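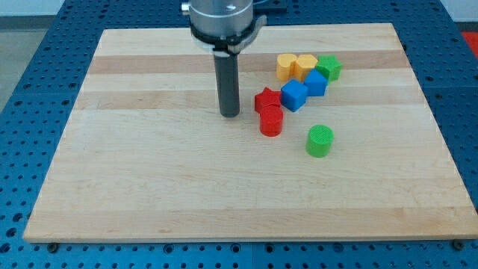
Week six of the robot evening class, and I have finally stopped apologising to the arm when I bump the table.

If you've been following along you'll know I signed up for this thing in a slightly reckless mood. The course is run at the Hendon adult learning place, one evening a week, and the brochure said "no experience needed", which I took at its word. I had no experience. I'd once put together a remote-controlled car with the wheels on backwards. Half the room turned out to be people who write software all day and wanted to see something move for a change, and the other half was people like me who wanted to see something move full stop.

Anyway, the task! Our group has been given sorting. There's a pile of little plastic blocks in four shapes – cubes, cylinders, stars and pentagons – and the arm has to push them about on a board until they're in the places we've asked for. Pushing, mind you. The group at the other end of the room does the picking up, with proper fingers that open and close. We've got one rod. It's like being told to tidy your bedroom with a broom handle.

I was a bit sniffy about the broom handle at first. I'd imagined us building towers. But pushing is a much stranger problem than it looks, and I've come round to it completely. When you pick something up it's yours, it goes where you go. When you push a block it has opinions. Push a cube square in the middle of one face and it slides along nicely. Push it a tiny bit to one side and it starts turning, and after a few centimetres it's gone round your rod and you're pushing nothing at all, very confidently, across the board.

The stars are the worst. I love the stars and I hate the stars. If the rod settles in between two points you can steer the thing beautifully, it's practically on rails. If you catch it on a tip it spins off like a dropped coin. The cylinders are a different sort of annoying, they just sort of roll round the rod while standing upright and drift away sideways, ever so politely. And the pentagons, which I thought would be awkward, are my favourites now. Nice flat sides and plenty of them.

So that's the physical bit. The other bit is the planning, and that's where I've spent most of my evenings (and, I'm sorry to say, one entire train journey drawing arrows on the back of a parking leaflet).

Our exercise this week was called "separate". You start with the blocks all bunched up together and you have to get them apart, one at a time, so that every block ends up with clear board around it. Sounds like nothing. A toddler would do it with one sweep of the arm, and I did suggest that. The tutor said a sweep was allowed provided I could say beforehand where each block was going to stop. I could not.

What we ended up with is a little routine that goes round and round:

Find the block with the most open space on one side of it.
Put the rod on the opposite side.
Push towards the open space, slowly, in short goes.
Look again before doing anything else.

The last line was added after an incident. In our first version the arm looked once at the start, made a lovely long plan, and then carried out the whole plan regardless. By the third push everything had shifted a bit and the rod was heading for places where blocks had been a minute ago. It was like watching someone walk downstairs in the dark and find one step fewer than they were expecting. Now it looks after every push, which makes it slow as anything, but it stays sensible.

Getting the rod round to the far side is the part I hadn't thought about at all. In my head it just appeared there! In real life it has to lift, travel over the top of the other blocks, and come down in a gap that's wide enough. If the gap isn't wide enough it comes down on somebody's head. Red cylinder, mostly. I've developed quite a soft spot for the red cylinder. So before each move there's a check for whether the landing spot is clear, and if it isn't, the program gives up on that block and tries the next best one. I wrote that check. It's 15 lines long and I was insufferable about it for the rest of the evening.

A word about the computer side, as a couple of you asked after the last post. The machine that drives the arm runs some flavour of Unix and you talk to it by typing, with no friendly buttons anywhere. This frightened me a good deal in week one. I've now got a page of commands in the back of my notebook and I can start the arm, stop the arm, send it home and read the log, and for everything else I ask the person next to me. The log is good fun when you get the hang of it. It writes a line each time the rod moves, saying where it thinks it is and where it was told to go, and when those two don't agree you know you've probably been leaning on something.

The planning bit we do in a teaching package called Wouters, which has a drawing of the board on the screen with the blocks as coloured blobs. You can practise on the drawing before you let the real arm have a go. I'd recommend this and I'd also say don't trust it too far. The blobs on the screen all slide exactly the same way every single time. Real blocks on a real wooden board don't. The wood has a grain, for one thing, and the blocks have a ridged sort of texture all over, and I'm fairly convinced they go along the grain more willingly than across it. The tutor thinks I'm imagining it. I've asked for a fair test – same block, same push, both directions, written down properly – and I've been told I can do it in my own time, so I will.

We keep a tally of pushes. The goal for the class was to get through 300 logged pushes between all the groups by half term in October, so that there's enough to work with when we move on to the learning part of the course. That's where, as far as I understand it, you stop telling the arm what to do and let it work out from all those old pushes what's likely to happen with a new one. I'm looking forward to that and also slightly dreading it, in case it's better than my 15 lines.

Things I'd tell anyone starting out on pushing, from my lofty position of six whole weeks:

Go slower than you think you need to. Then slower again. At a brisk speed the blocks carry on after the rod has stopped and you lose all your careful positioning.

Keep the rod low. Ours was set a touch too high for the first fortnight, and it was catching the blocks near the top and tipping them. The cylinders went over like skittles. Low down on the block it's a proper shove along the board.

Do your measuring from the board and leave the table out of it. The table under ours is full of little holes in neat rows and I was so pleased with myself for using them as a ruler. Then the board got nudged and every number I had was wrong by the same amount. Took me most of a session to spot it.

Don't chase a block to the edge. If it's wandering that way, leave it, go and do a different one and come back. We've sent more than one green thing off the side by trying to be clever.

Swap who's typing. I got into the habit of sitting back and pointing, and I learned next to nothing those weeks.

There's also a friendly contest coming up with the class over in Stollville, who have been doing the same exercises on the same evenings and who, we hear, are very good. It's the sorting task from start to finish: bunch the blocks up, separate them, then gather them by colour. Fewest pushes wins. I keep saying I don't mind about winning and then lying awake thinking about stars.

Gathering by colour is what we've got next week and I've already got worries. Separating is forgiving – as long as a block ends up somewhere empty, you've done it. Gathering means a block has to arrive next to another block without knocking it, and the second you touch the one that's already there, it's moving too. I think the trick might be to stop short and finish with teeny tiny pushes. Or to pick a gathering spot for each colour and go for the most awkward shape first, while there's still plenty of room round it. I've got both written down and we'll try them one after the other.

If any of you have done this sort of thing and have strong feelings about stars, please leave a comment, I'm all ears. And to whoever asked about bringing a ten-year-old along, it's adults only in the evenings I'm afraid, but I've heard talk of a Saturday one and I'll post the details if they give us any.

Right, I'm off to find a bit of spare wood and see about this grain business.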